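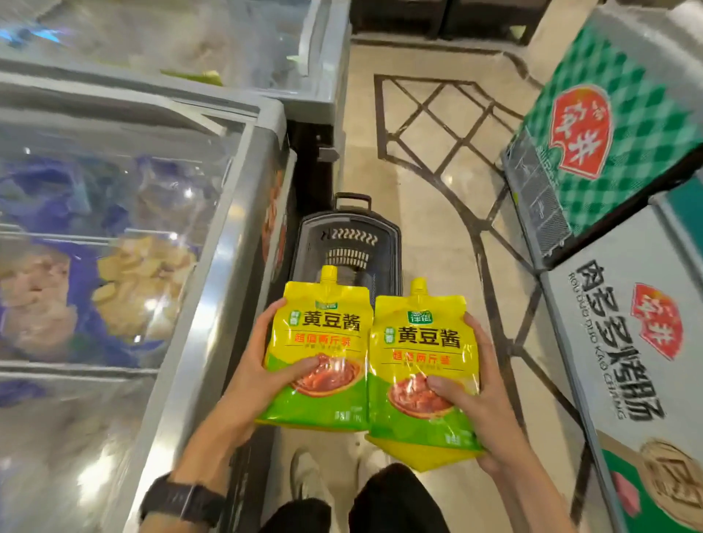

Figure 1. Two pouches of soybean paste (黄豆酱) held side by side, supermarket aisle.

Packaging and Choice in the Sauce Aisle
Student Project Report, Department of Consumer Studies, Praltville College
Submitted 1/6/20

1. Purpose
The project examined how shoppers compare flexible pouches of cooking sauce at the shelf. Spouted pouches have taken space from glass jars in many stores, and the project group wished to learn which parts of the package shoppers consult when two packs look alike.

2. Method
Shopping trips were carried out in November at two stores, Trendovel and the smaller Brirdale market. Participants completed 26 trips in total. Each was given a short shopping list that included soybean paste and was asked to shop at a normal pace. Interviews of nine minutes followed at the exit.

3. Observations
Product titles in large characters were read first. On the pouches in Figure 1, the title is printed in black on yellow and remains clear of the hands, while the fingers partly cover the picture of the dish on the lower half. Several participants stated that they had paid little attention to the food picture for this reason. The smaller lines of text were consulted mainly by those who had not bought the product before.

Participants who held two packs side by side took longer to decide than those who picked up one. Most could not name a difference between the packs afterward. Shoppers using a rolling basket were more likely to hold a pack in each hand, as the basket could stand on the floor.

4. Limitations
Both stores serve the same district, and the sample was small. Prices were not recorded at Brirdale. A planned comparison with glass jars was dropped when the jars were moved to another aisle during the second week.

5. Further Work
The group recommends repeating the trips with a printed questionnaire and adding a third store, preferably the Crăciun branch on the east side of Praltville.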